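Review: the Radberg 54-gallon rain barrel

I wanted a rain barrel for years and kept talking myself out of it, mostly because the ones at the garden center look like props from a pirate movie. Then we had that bone-dry summer with the watering limits, my tomatoes gave up in front of me, and I ordered the Radberg.

Setup first. The diverter kit comes in the box, but the hole saw doesn't, and it's an odd size (Soo-ah Ban lent me hers, thank you!). Cutting into a perfectly good downspout felt wrong. It took me most of an afternoon, and 30 minutes of that was me standing there measuring again. The paper template is fine, just tape it down on all four sides or it slides.

Raise it higher than the instructions tell you to. They say one row of cinder blocks, I started with one, and the hose barely dribbled. With two rows I can fill a watering can while I pull a few weeds. Make sure the ground is level before you do any of this – a full barrel is well over 400 pounds and you won't be nudging it into place.

What I like: the screen on top is tight and I haven't seen a single mosquito larva, and the overflow takes a regular garden hose, so mine runs out to the hydrangeas. What I don't like: the spigot is plastic, and it already drips a little. For $100 I'd expect brass. I-seul Jin swapped hers for one from the hardware store and says it was worth doing on day one.

Will it save you money? Not much, where we live. Water is still cheap here. But one decent storm fills it, and it got my beans through the worst two weeks of the dry spell without touching the tap. I drained it in December, turned it upside down behind the shed, and I'm already looking at a second one for the garage side.

Four stars. Five with a better spigot.

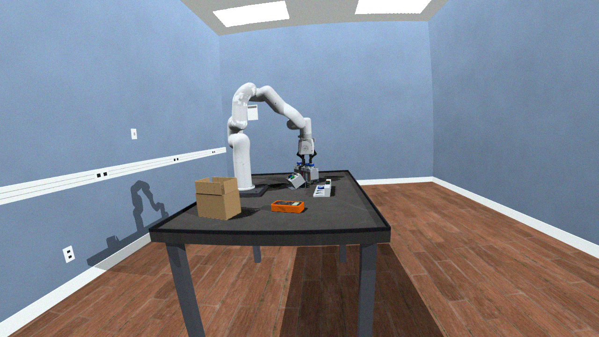 Yeon Creek Watershed Club | Home & Garden Team

Got a barrel of your own? Send your review to Ljubica Dumitrescu and she'll add it to the list.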